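Brândușa Cozma had written eleven of the handling rules and inherited the rest. The inherited ones were the trouble. They had come over with the Salazar contract, in a folder called FINAL, and whoever wrote them had liked the word "appropriate".

Rule 19 said: The arms shall keep an appropriate distance from household furniture when not engaged with it.

She had it open on the left half of her desk at four in the afternoon, with a cup of tea going cold on the printed version. Clirnora wanted the whole set signed off before the September build. After that the rules went into the Trultum, two arms and a body, and the Trultum went into people's kitchens. Westix would do the audit, and Westix did not like adjectives.

"What's appropriate?" she said to the empty office, and then rang Dayana Huamán, because Dayana was downstairs and would still be at work.

"Which rule?"

"Nineteen."

"Oh, that one," said Dayana. "We've been running that as thirty millimetres."

"Who said thirty?"

There was a long pause on the line. Brândușa could hear somebody eating crisps.

"It was in the config when I got here," Dayana said.

Brândușa wrote that down. She wrote everything down, which had made her unpopular at two previous companies and had got her the job at this one. Then she asked what happened when the arm was meant to touch a cupboard. Did the thirty millimetres switch off?

"It switches off when the task says contact."

"And who decides when the task says contact?"

"The task."

"Dayana."

"I know. I know how it sounds."

So she went down. The simulation room was a narrow place with the blinds shut and three monitors on a bench. Dayana had pulled up the kitchen, the one with the purple cabinet that everyone on the second floor had complained about and no one had changed. She moved her bag off the spare chair.

"Sit there. I'll stop it when you tell me."

It ran for a bit. Brândușa watched with her pen out. She had read thousands of lines about these arms and had not spent much time looking at them, and it bothered her how little of what she read helped her to say whether what she saw was allowed. Was that near? Was it near on purpose? The rules had a section on speed and a section on heat and four pages on glassware. On being close to a thing they had one sentence.

"Stop," she said. Dayana saved the view. They let it run and she said stop again, and Dayana saved that as well, and put the two up together on the big monitor.

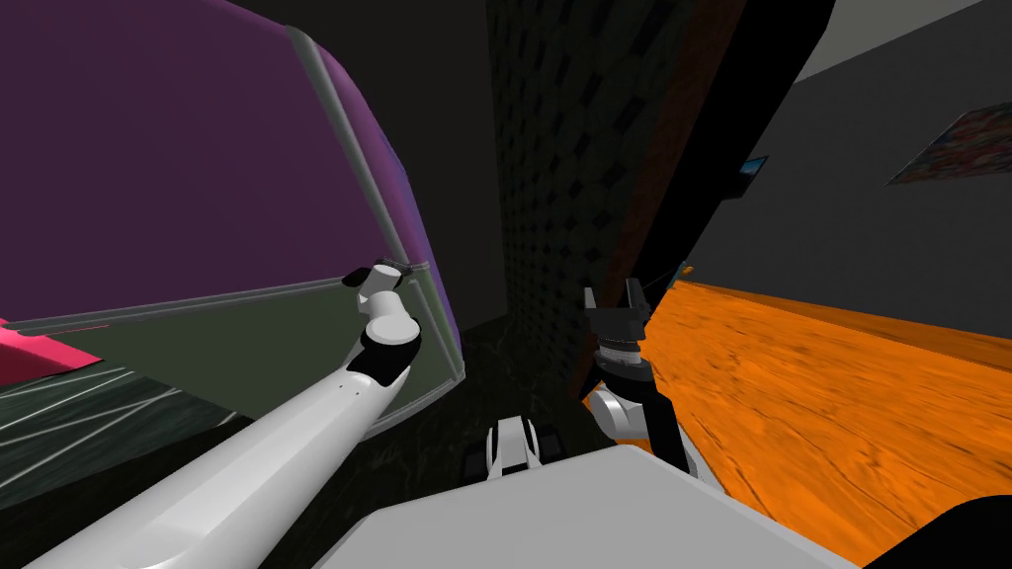
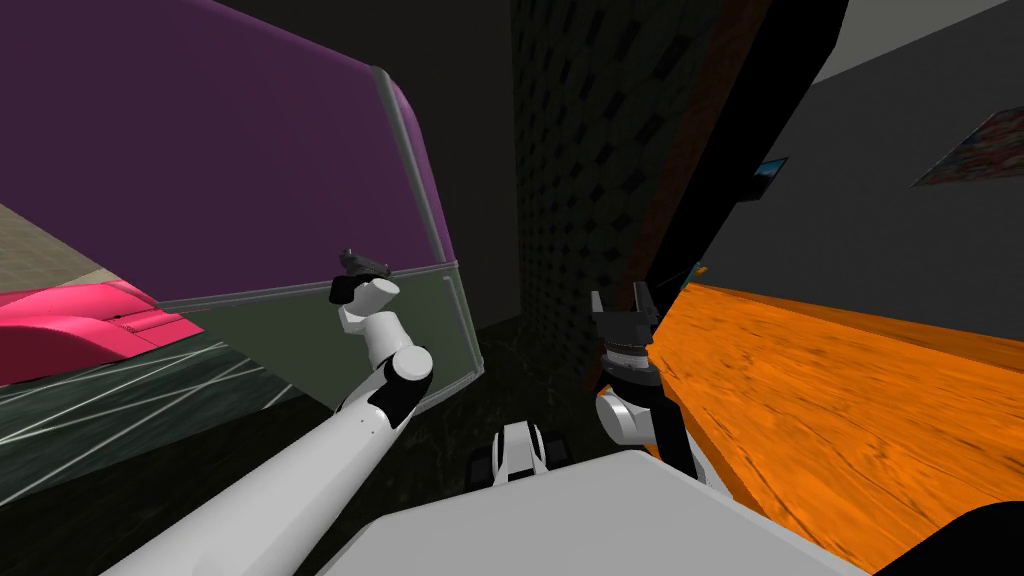
The same kitchen both times, and an arm on either side.

Brândușa asked which of the two broke rule 19, and Dayana said that depended on what the robot thought it was doing, and that if you asked the log it would tell you neither did, but the log was marking its own homework and she wouldn't want to stand in front of Westix and say so.

"Could you tell from the outside?" said Brândușa. "If you were just a person in the kitchen?"

"No."

"Then that's what's wrong with it."

She turned the printed page over and started on the back. Dayana rolled her chair closer to see, then rolled it away again when she was told she was breathing on the paper.

The first attempt had a number in it and no adjective. It said thirty millimetres from any fixed furniture, unless a contact task had been announced. They argued over announced. Dayana said a light would do. Brândușa said lights were fine until the owner was facing the sink. They tried "by light and by sound" and Dayana said people would go mad, a beep for every drawer, they'd tape over the speaker inside a week.

"Then what do people do?" Brândușa said. "When you're going to reach across someone in a kitchen. What do you do?"

"Say sorry, usually."

"Before or after?"

"During," said Dayana.

They left that for the moment and did the idle arm. Rule 19 treated both arms as one thing. If the left was busy with the cupboard, the right was counted as busy too and could be anywhere it liked, over the worktop, over the hob, over a hand. Brândușa had missed that on four readings. She drew a line down the page and wrote LEFT on one side and RIGHT on the other.

"Each arm shall be judged by itself," she read out. "An arm with no task shall go to its rest position and stay there."

"How soon?"

"Two seconds."

"Three," said Dayana. "It can't fold in two, not from full reach. It'd have to hurry, and then you're in the speed section."

"Three."

She wrote three. It was the first number in the rule that anyone in the room could have explained to an auditor. She underlined it, and then went back up the page to the thirty and put a question mark next to it.

"You'll have to test that one," she said. "Properly. I'm not signing it off because it was in the config."

"That's nearly a week's runs."

"Is it?"

Dayana looked at the monitor and worked it out on her fingers. "If I do the purple kitchen only, I can start tonight."

"Do the other kitchens too."

"Then you're telling Clirnora it's late."

Brândușa said she would tell them in the morning. She took the page upstairs, found the cold tea, drank it anyway, and opened the folder called FINAL at rule 20. It said that the gripper shall close with suitable force. She picked the phone up again.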